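Friday, December 8, 2023 | sim bench notebook
2 min read

Trial of the Clekow scene pack, day two. Short version: I like it more than I thought I would, and I'm still not ready to tell everyone we should pay for it!

The license we're looking at is $400 for the year and comes with 183 indoor scenes (the sales page says 3,000 "variations", but as far as I can tell most of those are the same rooms with new wall colors). I loaded one of the house scenes into Trurden this morning, left our physics settings alone, and just poked at it from a bunch of viewpoints before letting the planner loose.
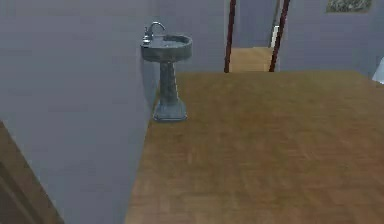

Sink room, high view toward the doorway.

Nice open floor for a base to drive through, and the doorway is what I want for the narrow-passage runs. The sink is a good obstacle too, with that skinny waist and the wide stepped base. Our old collision wrapper would turn it into one fat cylinder, so I want to see what Clekow ships for a collision mesh before I believe any clearance number. Textures are soft, the floor grain especially. Fine for navigation, probably not fine for the folks training on close-ups.

Loading was quick once I fixed the path (the installer dumps assets in its own folder and Trurden can't find them, so add the folder by hand, then restart). Lights came in fine. Door joints I haven't touched yet.
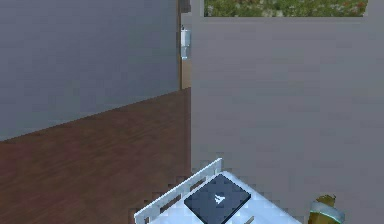 Filed under: Rendering / edges

Look at the rim on the white thing up front, the one with the little slots. Stair-steps all the way along, and the yellow cylinder has them too. I'd like to know if it's our render settings or their geometry, so next up is the same view with anti-aliasing cranked. If it's still jagged I'll write to Clekow support. The greenery in the window looks pretty decent, though, and I was expecting a flat green smear.

To do:
- check sink mesh, visual against collision
- same view, higher sampling
- try the door joints
- ask if the price holds till April, when the Nelledska license runs out and we'd have the money

Trial key is in the shared folder. It's good for 2 machines, so please log out when you're done with it (me included).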